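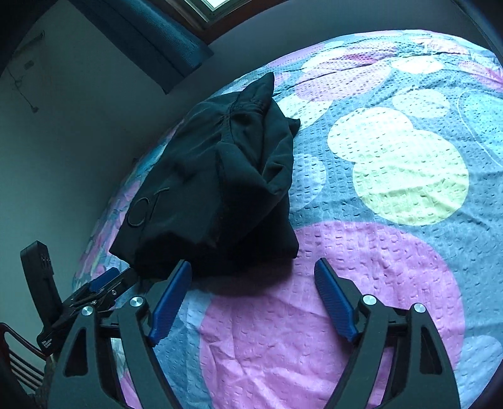
Home Opinion Letters Local Archive Contact

Let people keep their spare rooms
By Isla Doolan

The council in Dramcombe wants to know how many of us have a bedroom that is empty most nights. A form came through the door in May, and the leaflet with it says there are 1,508 such rooms in the town. It calls them "under-used". I have one, and I don't think the word fits.

My spare room has a bed, a chest of drawers and a door that shuts. My sister slept in it for most of a winter when her boiler failed and the landlord would not answer the phone. My neighbour Despina Popescu used hers for her father after his hip operation, and without it he would have stayed in hospital, at far greater cost to everyone. None of this shows up in a survey that asks who slept where last month.

I understand the problem. There are 213 households on the waiting list here and rents have gone up faster than wages. Senad Stan, who sits for the Imrie ward, argued at the public meeting that people with space should be paid to take a lodger. I have no quarrel with paying those who want one. My objection is to the second half of the plan, which would charge the rest of us £400 a year for saying no.

A lodger is a serious thing to take on. You share a kitchen and a bathroom, and you hear each other cough. Some people are good at it. Others, especially those who have lived alone for a long time, would be miserable, and so would the lodger. 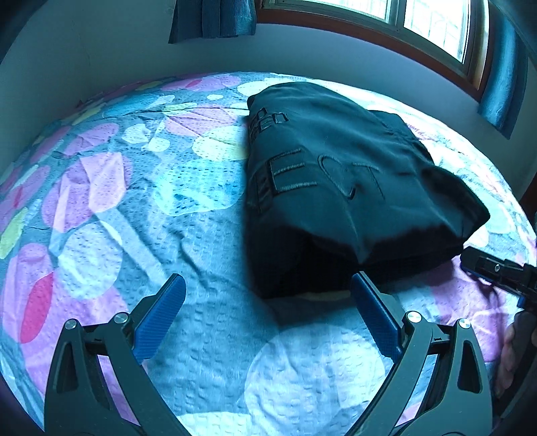

A bed with a patterned cover and a folded black top.

There is also the plain matter of where the homes are. The old school site on Goseo Road has been fenced off for years. The flats over the shops in the high street are mostly used for storing stock. Bringing those back into use would take money and some hard talks with the owners, and I suspect that is why the council has started with bedrooms.

Damir Georgiou wrote on these pages that a spare room is a luxury. For some it is. For many families it is what they have instead of a care home, a hotel or a long drive back in the dark. I would like the council to drop the charge, keep the payment and send its next form to the owners of the empty flats.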